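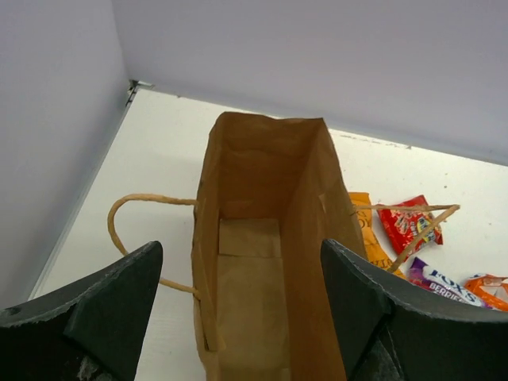 Figure 3. Looking down into an open paper bag between the two gripper fingers, with wrapped snack packets on the table to the right.

Last updated: February
Filed under: Work & Technology / Field Studies / Packing and Warehousing

4. What changed at the packing table

I should say first how I came to know this place, as it colors what I write. I spent three months at Mallcombe, a small business that packs snack orders into paper carrier bags for offices and events. I went in to study shift patterns. By the end of my first week I was mostly standing at the Driline table with a notebook, watching two robot arms and the people who look after them, and the shift patterns got pushed back to Section 6.

Seven people work the packing room. Before the arms came in, all of them packed. You took an order slip, opened a bag, filled it, folded the top and slid it down the bench. Everyone I interviewed told me the job was boring, and nearly all of them told me in the next breath how good they were at it (they are very good at it!). Zuleica Paiva has the longest service in the room and she can pack with her eyes on somebody else's conversation. I tried to keep up with her for one morning and gave up well before lunch.

4.1 The bag is the hard part

I came in assuming that picking up the packets would be the tricky bit. Shiny wrappers, odd sizes, all that. The operators put me right quickly. For them the trouble is the bag. A person opens a paper bag with a flick and a hand pushed down inside, and never thinks of it again. At the table the bag has to be standing, it has to be open, and the handles have to be out of the way, and the handles have their own ideas.

Look at Figure 3 and you get a fair sense of what I mean. Both twisted handles flare outward from the long sides. One of them makes a broad loop that passes behind a fingertip, and the other crosses above a red packet. The bag itself is fine - upright, wide open, nothing on the base but folded paper. Zuleica looked at that view on the monitor with me and talked only about the cords. She wanted them folded down flat against the outside of the bag. "I'd do that without looking," she said, "and now I have to look."

That sentence stayed with me, and it is close to the main thing I found. The skill didn't leave the room when the arms arrived. It moved a step earlier, into setting up the table, and it got slower and more deliberate on the way. People who used to pack by feel now have to say out loud what a good bag looks like, to each other and to the Driline engineers on the phone. Some of them love this. Jeferson Barros, who joined only a little before the arms did, has turned into the person everyone calls over when a bag won't stand right, and he clearly enjoys it. Others find it tiring to explain something they have known in their hands for years.

4.2 Talking about the table

A vocabulary has grown up around the work, and I was pleased to catch it while it was still new. A "clean mouth" is a bag opening with no cord or flap across it. "Spread" is how far apart the packets are lying. "Laizer says" is how people begin any remark about the order software, and it is rarely a compliment.

The word that took me longest was "crowding." I first thought it meant too many packets. What the operators mean is packets that touch or lean on each other, so a table with very few items can still be crowded and a full one can be fine. When I showed my early notes to Jeferson he crossed out my definition and wrote his own, and I have used his in the coding scheme ever since.

I asked operators to talk me through a full table as well as a close-up, partly to see whether they read the two differently. They do. With the close-up they talk about paper and cord. With the wider view they talk about order and reach: which packet goes in first, and from which side. The wide view I used most has the bag on the left half of the table and eight packages lying flat to the right of it, with one gripper close to the left rim of the bag and the other hovering, empty, over the back right of the tabletop. Zuleica went straight to the two big chip bags next to the paper bag, the mustard Honey Dijon one and the brown Sea Salt one. Her view is that large and light goes on top, always, and that the small things should go down first. Jeferson began from the far side, with the small red packet at the back, and worked his way in toward the bag. They argued over it for a good while, very cheerfully, and neither gave an inch.

I like that argument as data. Both of them are right by the old bench rules, which were never written down. As long as seven people were each packing their own bags, it didn't matter that they had seven orders of doing it. With one table it matters a lot, and somebody's way has to be the way the table gets laid out.
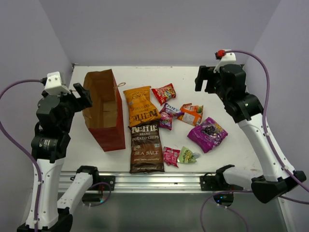 4.3 Whose job is it now?

The formal answer is simple. Management renamed the role from "packer" to "table operator," pay stayed where it was, and the roster now has people taking turns at the Driline table while the rest stay on the bench. A turn lasts some 30 minutes. That figure was a compromise - management wanted longer turns, and the packers said their attention went.

The informal answer is messier. I went through 3569 entries in the Prokix shift log, where operators type a line whenever they step in at the table. The entries are short and often funny, and a lot of them describe work that has no name in the new job description. Straightening a cord. Turning a packet over. Swapping a bag with a soft corner for a stiffer one. When I asked the floor manager which of these counted as operating the table, she thought about it and said she supposed all of them did, though she had been filing them as interruptions.

I think that label does some harm. If every small correction goes down as an interruption, then the people making the corrections look like a cost. They notice, too. Zuleica told me she stopped logging the handle fixes for a time and only started again when Jeferson complained that he couldn't see what she had been doing.

There are gains, and I don't want to undersell them. Two of the older packers said their wrists felt better on the days they had table turns. People talk more, since you can't really chat over a bench at full speed and you can at the table. And the engineers do listen, at least on the calls I sat in on. The layout mark for the bag was moved at the packers' request while I was there.

What I can't tell from one site is whether any of this lasts. The team was still learning the table when I left, and learning periods are friendly times. I come back to that in Section 5, along with the two interviews that disagree with most of what I have said so far.

Contact the author | Reuse with credit | Back to top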